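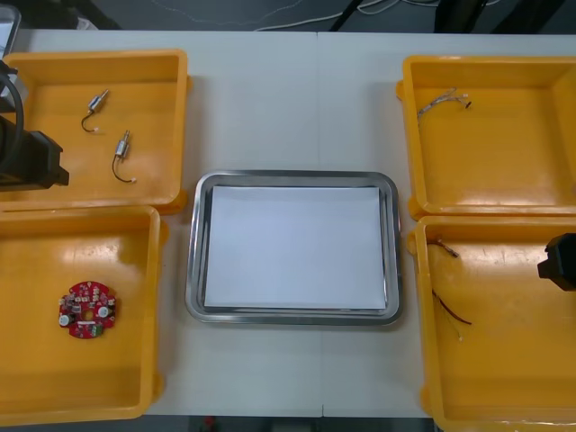
Domingo Cisternas would like it known that he voted for the other gripper. He still thinks the older Kwan fingers are kinder to thin wire, and he asked that his objection go into the release, where it now sits.

Clerkel, Apr 18, 2020. Litska today published the results of its first side-by-side trial of two-arm gripper setups on small electronic parts. The winner, by a margin that will not make anyone rich, is the Mano parallel gripper.

The trial began in February with a plain chore: take a part out of a yellow tray, carry it to the paper-lined steel tray in the middle, and let go of it there. The parts were small motors with their leads attached, a round red circuit board, and wires of the sort that tangle when you look at them. Each gripper pair made 331 attempts. Mano finished 199 of them without a drop, a snag or a human hand. Kwan finished 42 fewer.

"Motors are easy," said Yuk-lan Wu, who ran the trial. "They have a body you can grab. A wire has no opinion about where it wants to be held, and then it has several."

Wires caused most of the failures for both models. The Mano fingers tended to pinch the connector and leave the strands to trail over the tray rim. The Kwan fingers picked up the strands nicely and then kept them, sometimes all the way back to the starting position. On the round board the two models scored the same, and both did better once the approach speed was cut in half. The glossy tray floors also gave the vision software some trouble, with reflections twice reported as parts. Both were pursued with real commitment.

Litska will ship the Mano gripper as the standard option on its two-arm bench kit. The Kwan version stays on the price list at $895 a pair, and Cisternas has already ordered one.

A second round, with matte trays and a softer fingertip, is planned. The full trial notes, including the failed attempts, are available on request from the Litska press desk in Clerkel.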